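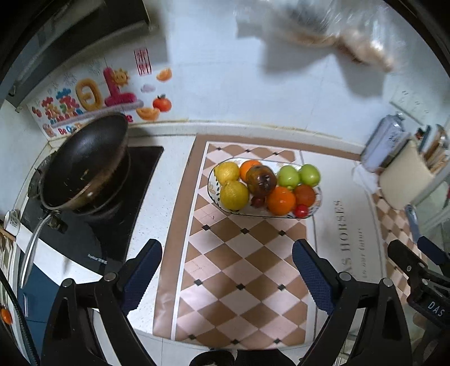
Lemons and other fruit on the counter, oval plate.

Henare Residents Forum > Building Matters > Citrus share table, second notice

HenareOffice
Posted 13/11/2020
Residents are advised that the citrus share table in the east lobby will continue through November. Fruit may be left between breakfast and the evening lockup. Please leave whole fruit only. Cut fruit, preserves and juice cannot be accepted under the present house rules. The limit remains one bag per household.

Tipene Baxter
I wish to record an objection to the one-bag limit. The lemon tree behind the Zeloden wing produced 300 lemons last season, and the households on that side were asked to clear them. At one bag each, most of that crop will end up on the lawn.

plillent_4b
With respect to the previous poster, the limit applies to what is taken and has never applied to what is left. See the first notice.

Tipene Baxter
The first notice says "one bag per household" and nothing further. I have it in front of me.

HenareOffice
Mr. Baxter is correct as to the wording. The limit was intended to apply to fruit taken. The notice in the lobby will be amended.

zetura_row
May I ask that donors mark their fruit as sprayed or unsprayed? My household uses the peel for marmalade and I would not knowingly use sprayed lemons.

plillent_4b
I do not support this. Labels were tried at the Plillent building and half of them were wrong. Residents who need unsprayed peel should speak to the grower directly.

zetura_row
That requires knowing who the grower is. A sheet of paper and a pen on the table would be sufficient.

gardenplot56
On the separate matter of storage, lemons left in the open lobby go hard within days. Ours are kept in the refrigerator in a closed bag and remain good for several weeks. I would ask that fruit not collected by evening be moved to the cold room.

Tipene Baxter
The cold room is set aside for the meal service and should stay that way. Crates in the bicycle store would serve. I can supply two.

HenareOffice
The cold room is not available. The offer of crates is accepted with thanks. A sign-in sheet with a column for sprayed or unsprayed will be placed on the table for a trial period. Entries will not be checked by this office.

plillent_4b
My objection to the sheet stands.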